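Subject: Re: [marsden-users] Old workstations for the reading room, keep or give away?

Hello all,

I was away in May and I read the thread only now. Sorry if some of this was already answered.

> The Drallwood office offers us their old towers for free. My opinion
> is that we should say no. They are heavy, they use much power, and
> Clalik will not install on them anyway. For 70 each we can buy small
> new boxes and be finished with it.

I agree about the weight, and I also do not like the noise. But Clalik does install on older machines. You must choose the "long support" version in the first menu, and this menu is easy to miss. I made it last winter on a machine with two processors and the catalog search was quick enough for our readers.

About the price: 70 is without a disk. With a disk and a keyboard, Fasura asked me 843 for the full set we need, and delivery to Marsden was extra. The quote is valid until the end of the month.

The inside of such a workstation:

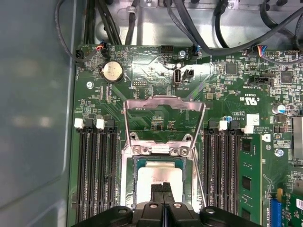
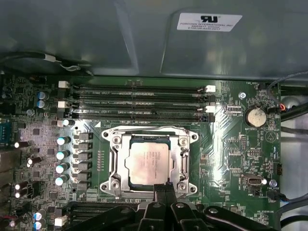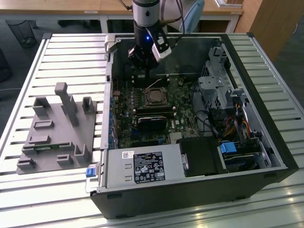
## What I would ask Drallwood first

1. Do the machines come with memory? Many offices take it out before they give a computer away, and used memory of the correct type can cost more than the rest.
2. Are the disks erased, and do we get this in writing?
3. Can they bring the machines to us? I have a small car and a bad back.

## Power

I measured my own one with a wall meter. It took 29 watts when sleeping, and this is too much, I admit. If we switch them off at closing time, the difference in one year is small for us, because the room is open only in the afternoon.

My vote is to take two of them, try them until autumn, and keep the Fasura quote as the second plan. If somebody still has the Clalik install notes in the old wiki, please send me the link. My password there does not work any more.

Best regards from Marsden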